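**February, desk cell (Jevulum), afternoon**

Third round of wrist camera trouble. Symptom as before: the arm goes for the can, decides the can is somewhat to one side of where the can is, and closes politely on air. Kostiuk fingers are fine, I checked them first because they were the easy thing to check. Today I did the camera properly, meaning I read my own notes from last time and then did the step I had skipped. 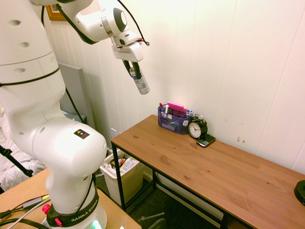
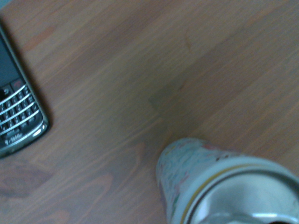

*Desk cell from the fixed camera, then the desktop through the wrist camera.*

The wrist view is soft. I had been telling myself this was compression. Took the lens out to its stop and brought it back in until the printed target was sharp at 300 mm, which is where most approaches begin. At 90 mm it is still mush and will stay mush, the lens can't do both. Whoever wants sharp close-ups can buy a different lens out of their own budget.

Then the mount. Two of the four screws on the Ineck bracket turned with my fingers. Fingers! Took the bracket off, cleaned the faces, put it back with the medium threadlocker and marked all the heads with paint pen so next time there's something to look at before anyone starts rewriting software. There was also a shiny crescent on the bracket where the cable had been rubbing. Moved the loop over the top of the wrist a bit further back and ran joint 7 slowly end to end, both ways. It no longer tugs at the plug. It does slap the housing once on the way back, which I can live with.

Redid the hand-eye calibration after the threadlocker had set (yes, I waited this time — lunch helped). Error before I touched anything was bad enough that I wrote it on a sticky note and then lost the sticky note. After: 0.4 mm on the board, a bit worse out toward the far corner of the desk. New file is in the Iltunia folder with the old one renamed, not deleted.

Other things while I was in there:

- Exposure is locked at 386 now. On auto it hunted every time something shiny came into view, and a can lid is about as shiny as things get. The phone trim is nearly as bad, so if you swap the props, keep those two in for the check run.
- White balance still leans cold and makes the wood look faintly mauve. Left it. The detector was trained on mauve wood and I'm not going to upset it.
- The knots in the wood grain are in the false positive list again. The curvy one near the phone scored higher than the phone for a while. Raised the threshold a little, no more than that.
- Base bolts checked, all tight. Cables by the base still lie across the table exactly as they please. Cable tray is on order, as it was last month.
- Wiped the finger pads with alcohol. The cloth came away gray.

Ran the pick cycle with speed down to a third, then at normal. Log says 430 cycles since the last calibration, so that's probably the interval after which those screws give up, or else I never tightened them. Let's call it the interval.

Result: picks the can when it's upright. When it's lying down and lid-first to the camera it hesitates, goes up, comes down again, and picks it about every other try. That one I don't think is calibration. The can is so close by then that it's mostly lid and glare, and the pose estimate flips end for end.

To do: try the approach from higher up for lying cans. Look at paint marks on the bracket before every morning run. Find the 2.5 hex key, which was in my hand at the start of this entry.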